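Re: [handling-rules] grip points, draft 4

Henok Gashaw wrote:
> Do we realy need a rule for where the fingers close? Operators
> at Evora just grab whatever's nearest.

Yes, keep it. Sides only, label or pad left clear, one item per gripper. Table stuff:
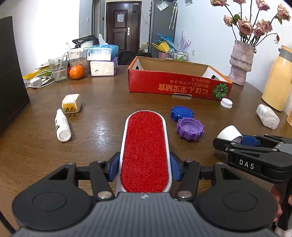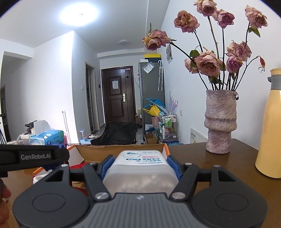

Tianyou Jin

Both have the blue pads on the sides of the item, so that's the wording I'd use. Red pad faces up in the first, lable visible in the second.

Also rule 19, loose caps. Either in the box or off the table before a take, pick one. Trisside want it settled by Saturday. Comments on list pls, not to me.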